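How to Compost Banana Peels at Home

Lining a bowl with parchment keeps peels from sticking to it 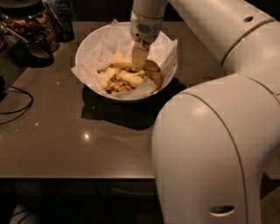

Photo: Noreen Hennessy / Clanham Garden Pages

Updated Mar 18, 2026

Banana peels break down fast and are easy to add to a backyard pile. Whole peels work, but small pieces are gone weeks sooner.

What you need
A compost bin or open pile
Dry leaves, shredded cardboard or straw
Scissors or an old knife
A garden fork

Step 1. Remove the stickers
Fruit stickers are usually plastic and will still be there when everything else has rotted. Peel them off in the kitchen.

Step 2. Cut the peels
Snip each peel into pieces 1 inch long. Cut off the hard stem and chop it separately.

Step 3. Bury them
Dig a hole 5 inches deep in the middle of the pile, drop the peels in and cover them. Peels left on top bring fruit flies.

Step 4. Add dry material
Use two or three handfuls of leaves for every handful of peels. If the pile smells sour, add more leaves and turn it.

Step 5. Check the moisture
Squeeze some compost in your hand. It should feel like a wrung-out sponge. Water it lightly if it crumbles.

Step 6. Turn the pile
Turn it once a week in warm weather. In winter, leave it alone until the center is above 55 degrees.

Storing peels before composting
Peels keep two days on the counter. For longer, freeze them in a lidded tub. Unbleached, uncoated parchment can go in the pile if you tear it up. Silicone-coated sheets go in the trash.

Peels added in June are normally gone in 60 days.

Next: Using Coffee Grounds in the Garden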